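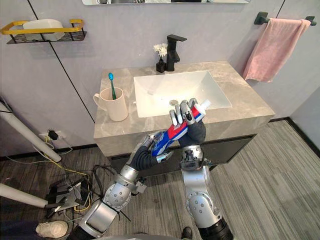 What's Inside a Tube of Toothpaste?

I squeeze a tube of toothpaste twice a day, every day, and for years I never once wondered what was in it. Then my niece asked me why it's so squishy, and I had no answer at all. So I went and found out, and now I'm telling you!

First, the squish

Is toothpaste a solid or a liquid? It's a bit of both. It sits on your brush in a little lump like a solid, but when you squeeze the tube it flows like a liquid. Ketchup does the same thing. Scientists say stuff like this has to be pushed before it will move. Your fingers do the pushing, and when you stop, the toothpaste stops too (mostly. I always get a bit extra on the sink).

What keeps it thick is a kind of gum. I don't mean bubble gum! It's a thickener, and one common kind is made from cellulose, the same stuff that's in the walls of plants. Without it you'd get a puddle.

The scrubby part

Rub a tiny bit of toothpaste between your fingers. Can you feel it's a little gritty? Those are very fine bits of mineral, often chalk or something called silica. Silica is what a lot of sand is made of too, but the bits in toothpaste are much, much smaller. They help your brush rub off plaque, that sticky layer that grows on your teeth all day.

Plaque is full of bacteria. They eat the sugar left over from your food and make acid, and the acid is what makes holes in teeth. Yuck.

The tooth armor

Most toothpaste has fluoride in it. The outside of your tooth is called enamel, and it's the hardest stuff in your whole body, harder than your bones. Acid pulls minerals out of it. Fluoride helps put minerals back and makes the enamel tougher next time.

You don't need much. If you're between three and six, a blob the size of a pea is enough. Spit it out when you're done and don't swallow it!

Why does it foam?

There's a bit of soap-like stuff in there, called a detergent. It makes bubbles and helps spread the paste around your mouth. I used to think more foam meant cleaner teeth, but the foam doesn't do the scrubbing. Your brush does.

And the mint is just for flavor. My friend Spyros Vasić grew up hating mint and used strawberry until he was 28. His teeth are fine.

How does it get into the tube?

This was my favorite thing to learn. I thought they took off the cap and squirted it in through the little hole. Nope! The tube gets filled from the bottom, while the bottom is still wide open. The cap is already on. Then a machine squashes the open end flat and seals it shut. Look at the tube in your bathroom and you'll find a flat, pinched edge at the end away from the cap. That was the door.

It's also why it's good to squeeze from that end. You push everything toward the cap and you don't leave a big lump stuck at the bottom.

Try it at home

Ask a grown-up for two white eggshells and two cups of vinegar. Spread fluoride toothpaste all over one shell, leave it for a day, and rinse it gently. Leave the other one plain. Then put each shell in its own cup and watch for bubbles. Which one fizzes more? Vinegar is an acid, and eggshells have calcium in them, like your teeth do. Check again after 7 hours and write down what you see.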